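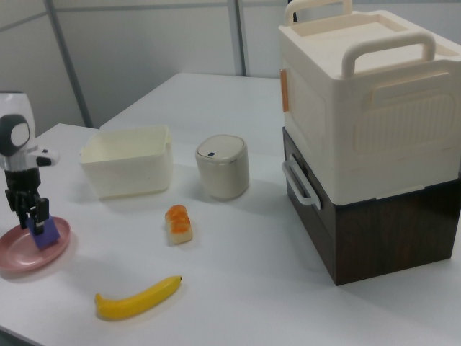 STAFF MEETING – ARM TABLES AND THE NEW ROTA

Home Minutes Rotas Safety Forms Contact

Minutes of the all-hands held January 11, 2026, Siltden site, upstairs canteen. Sunday slot so both shifts could come. Wenden joined by phone, line dropped twice. Minutes by the shift office.

Present: day shift, evening shift, shift leads, site manager, stewards (2), Condenow support rep for items 1 to 3 only.
Apologies: night loading crew, on a truck.

Last minutes agreed. One correction, locker move is the east corridor, not west.

1. Where we are with the arm tables

Site manager: sorting arm on table one has been on mixed small goods since September. Toy food, plates, blocks, tubs, bins, the stacking boxes. Plan is still two tables by spring. No third one this year whatever people heard at Wenden.

Arm handles 39 of the item types on our list unattended. The rest go to hand sort as before. Day lead said the list is out of date, three of the plate types were discontinued and the long tongs are on there twice. To be cleaned up before anybody quotes the number again.

Purple block onto the pink plate is still the start-of-shift check. Evening shift asked whether it has to be that pair. Rep: any block and any flat dish would do, but the check log expects that pair, so please leave them in the table one drawer and don't ship them. (Block was shipped once. Customer sent it back.)

Rep said the software update changes how hard the fingers close on soft items. Question from the floor, does it change anything on big boxes with lid handles. Rep: no, arm is not meant to lift those, they stay on the table as obstacles or get moved by hand. Day shift said that is not what the training sheet says. Rep to check the sheet.

ACTION: rep to send corrected training sheet. Shift leads to redo item list.

2. Jobs and hours

Most of the meeting went on this.

Stewards read out the list of concerns from the canteen board. Main one: hand sorters being moved to "table attendant" with no new grade. Site manager said attendant is the same grade for now and is under review with Wenden. Stewards said for now has been for now since September. Asked for that to be in the minutes.

Some 70 people across both sites do at least part of a week on hand sort. Site manager repeated no job losses planned from table two. Asked if that was in writing. It is not. Will ask Wenden for a letter.

Attendants described the work. Less lifting, shoulders better. But a lot of standing and watching, and you can't talk to the next bench because there isn't one anymore. One attendant said the shift feels longer. Another said she would not go back to hand sort if you paid her double. General feeling from evening shift that one hour watching is fine and four is not.

Proposal: attendants rotate every two hours with packing. Day shift in favor. Packing less keen, they don't want to be trained up on stop and reset on top of the new labels. Agreed to try it on evenings first.

Wenden on the phone: they tried rotation already and it fell apart when anyone was off sick – need a floater on the rota or don't bother. Noted. Line dropped here.

ACTION: stewards and site manager, letter on jobs. Evening lead, draft rota with a floater.

3. Stops and resets

9 stops logged on table one last week. Day lead thinks the true figure is higher, people clear the small ones and don't write it down. Reasons as written in the log: item rolled, item under another item, "confused", blank, blank. Please write something.

Reminder that hands do not go over the table until the arm is parked and the light has changed. Not when it has slowed down. Not when it "looks done". Two people were spoken to.

Rep asked that loose items get spread out when the table is set, with clear white between them. Evening shift said they do this already and it is the day shift who heap it. Day shift disagreed. Moved on.

Lids: swing and push lids on the little bins should be shut before the table is set. Nothing goes inside them.

Rep left at this point.

4. Table two

Comes from Taşdemir, the same bench supplier as last time. Delivery date not confirmed. Same white top. Packing asked if it could be a bit higher, as table one is hard on anyone tall when you are setting it by hand. Site manager will ask, thinks legs can be adjustd.

Position: either by the partition or where the old conveyor end is. Fire door issue with the second. Show of hands was for the partition.

Gray wall panels behind table one stay up. People keep pinning the rota to them – please don't, use the board.

ACTION: site manager to ask Taşdemir on leg height and date.

5. Training

Attendant course is half a day, paid, on shift. Evening shift has had no dates at all. Stewards said same problem as the forklift course. Dates to go on the board by end of the month, evenings first this time.

Request for the sheet in larger print. Agreed, easy.

Someone asked if hand sorters can learn the setup side, meaning adding new items and not only pressing reset. Site manager said yes in principle, Condenow run it, cost to be found out. Four hands up on the spot.

6. AOB

Canteen microwave. Reported agian.
Noise from the table one compressor, maintenance to look.
Parking, no change.

Next meeting: same room, date on the board. Letter on jobs to be first item.

Closed early so evening shift could set up.

We use cookies to remember your login and to see which pages staff use. Accept Manage settings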